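3.2 Caracterização dos recipientes e das superfícies de separação

O levantamento incidiu sobre os postos de arrumação da unidade de Nandudholm, onde as peças de pequeno formato são guardadas em caixas de plástico rígido e colocadas sobre tampos de mesa, entre painéis verticais. A escolha desta unidade deveu-se à coexistência, no mesmo espaço, de painéis translúcidos foscos e de folhas transparentes flexíveis, o que permitiu comparar os dois materiais sob a mesma iluminação de teto. A unidade de Etgate, descrita na secção 3.1, dispõe apenas de divisórias opacas e serviu de referência.

Foram considerados nove postos. Em dois deles o corredor formado pelos painéis revelou-se demasiado estreito para a colocação da caixa de maior volume, pelo que foram excluídos da análise dimensional, mantendo-se na análise de legibilidade. Os sete restantes foram sujeitos ao protocolo completo. A numeração dos postos segue a planta interna da unidade e não corresponde à ordem de observação.

As caixas pertencem a um único modelo de face frontal plana, cantos arredondados e pega recortada junto ao bordo superior. A pega é relevante por duas razões. Em primeiro lugar, constitui o único ponto de preensão frontal e determina a altura livre necessária para a mão do operador. Em segundo lugar, por ser um recorte passante, deixa ver o que se encontra atrás da caixa, e a sua leitura como zona escura ou clara depende do fundo. Soylu propôs, na fase preparatória, que a pega fosse usada como marca de referência para o alinhamento da caixa com o eixo do corredor - solução adotada em todos os registos.

A classificação das separações laterais seguiu a nomenclatura do projeto Nirnament, com uma alteração. A categoria "painel semirrígido" foi dividida em duas: painel translúcido, de superfície fosca e reflexão difusa, e folha transparente, de superfície brilhante e geometria variável. A divisão justifica-se pelo comportamento ótico distinto. No painel translúcido, a luz de teto concentra-se numa faixa junto à aresta superior e o restante plano mantém luminância quase uniforme. Na folha transparente, a curvatura do material produz reflexos deformados, tanto das luminárias como dos objetos próximos, e a posição desses reflexos altera-se com qualquer deslocamento da folha.

O procedimento de colocação compreendeu cinco etapas: desimpedimento do corredor, verificação da verticalidade dos painéis, introdução da caixa pela extremidade aberta, alinhamento pela pega e registo a partir do nível do tampo. A verificação da verticalidade foi efetuada com nível de bolha na aresta superior. Inclinações ligeiras para o interior do corredor foram anotadas mas não corrigidas, dado que reproduzem as condições habituais de utilização.

3.3 Interferência visual das folhas transparentes

A Figura 4 ilustra a configuração mista, com painel translúcido à esquerda e folha transparente à direita. 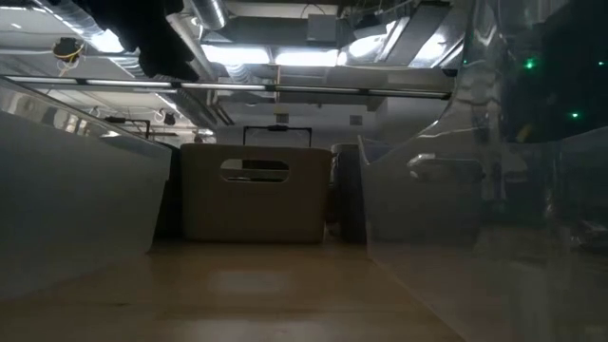 Figura 4. Caixa de arrumação sobre tampo de tom claro de madeira, em corredor de configuração mista. Nota-se na folha da direita o reflexo deformado da pega.

A interferência foi avaliada pela presença de um segundo contorno passível de confusão com o da pega. O critério exige que o reflexo se situe a uma altura próxima da do recorte real e que apresente contraste suficiente com o fundo. Nos corredores delimitados por dois painéis translúcidos não se registou qualquer ocorrência. Nos corredores mistos, o reflexo foi classificado como contorno secundário sempre que surgiu sob a forma de faixa curva e luminosa.

Os objetos colocados atrás da caixa constituem uma segunda fonte de ambiguidade, na medida em que preenchem o intervalo entre esta e a separação lateral e reduzem a nitidez da aresta vertical. O efeito é mais acentuado com objetos escuros e sob luz fraca. Os valores de contraste por posto, calculados segundo o método de Güneş, são apresentados na secção 4.1, juntamente com os da unidade de Etgate.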